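Five months of house hunting, and what I'd do differently

So we finally signed! The keys are in a bowl by the door, the boxes are mostly flat, and I've had enough people ask how it went that I figured I'd write the whole thing down once and just send everybody the link.

Quick background for anyone new. We'd been renting in Flelton for six years, in a second-floor place we liked fine until the rent went up by 400 dollars a month in one go. I'd been vaguely looking at listings for ages (who doesn't, at eleven at night, with a bowl of cereal) but that letter turned it into an actual project. By January we had a folder, a spreadsheet and a lender, and I was already tired.

First thing: get the preapproval before you look at a single house. I know everyone says it. We didn't, and we fell for a little yellow place with a sleeping porch and spent a whole weekend mentally arranging furniture in it, and by the time we had a letter in hand it was under contract. I still drive past it sometimes. They painted it gray.

We looked in Flelton first and then, when it was clear our budget bought either a garage or half a kitchen there, we moved the search out to Clescombe. It's 25 minutes farther from my job, and I made a big noise about that at the time. I barely notice it now. I've gone through more audiobooks this spring than in the last three years put together, and there's a bakery right before the highway on-ramp, so that's my mornings taken care of.

Things I got picky about that don't matter to me at all now: paint colors, light fixtures, the fridge, whether the bathroom mirror was ugly. Things I didn't think about and should have: which way the bedroom windows face, where the trash cans live, how many outlets there are. Oh, and water pressure. Turn on the shower when you tour a house! Turn on the shower and the kitchen sink at the same time and go stand there like a weirdo. Our agent didn't blink, so I'm guessing she's seen worse.

The listing photos deserve their own post. One place was listed as having a "flexible bonus area" and it was the landing at the top of the stairs. Another had been shot with such a wide lens that the tub looked like you could swim laps in it, and then I stood in that bathroom and could touch both walls with my elbows. I started asking for floor plans with measurements before I'd agree to drive anywhere, and that cut our viewings in half. I'd tell anybody to do that.

Measurements also saved us on the office question. We both work from home part of the week, and I had it in my head that we needed two separate rooms with doors. What we needed was enough wall for a decent table and something to hang across the open side. A good heavy curtain does more than I'd have believed, and it cost a tiny fraction of what we were quoted for framing and drywall. 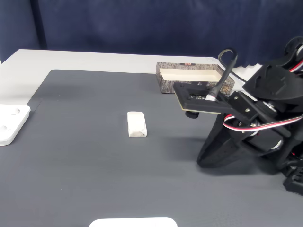

Navy curtain, pale table, big gray mat. I'm very into this color combo.

Anyway, the house we bought. It's a 1950s ranch, one story, with a carport and a back yard that slopes more than I'd like. It had been sitting a while, and I assumed there was something awful wrong with it. The something turned out to be the carpet. It was brown, and it was in the bathroom, and I think people walked in, saw the carpet in the bathroom and walked right back out. We pulled it up ourselves the first night. Underneath was tile, perfectly good green tile, a little chipped near the tub.

The inspection report ran to 128 pages. I read every one of them in bed with a highlighter and convinced myself the place was going to fall down by summer. If you've never seen one of these reports, be ready, because a loose doorknob gets its own photo and its own arrow, same as a cracked beam would. Call the inspector afterward and ask which items he'd fix first if it were his house. Ours named two: the gutter on the north side and the water heater. Everything else he said to get to when we got to it.

We asked the sellers for a credit on the water heater. They countered with almost 2,000 dollars off at closing, which was more than I expected and less than I'd dramatically announced I would accept, and I took it in under a minute.

Closing itself was dull. You sit in a room with a bad pen and sign your name until it stops looking like your name. Bring a snack. Check the spelling on everything (ours had the street wrong on one page, and that ate up an extra hour while somebody reprinted it). Also, and I can't say this loudly enough, call the title office on a number you looked up yourself before you wire any money anywhere.

What's left on the list: the gutter, still. The slope out back, which might become steps or might become a bunch of creeping thyme, depending on who wins that argument. A real light over the stove. I also want to get the closet doors back on their tracks, though I've gotten weirdly used to walking around them.

A few of you asked for the spreadsheet. I'm cleaning it up and taking out the rude comments in the notes column, and I'll put it up with the next post, along with the list of questions we ended up asking at every viewing. If you're looking around Clescombe yourself, go see places in the rain if you can. We did that with this one by accident and it's how we found out about the gutter.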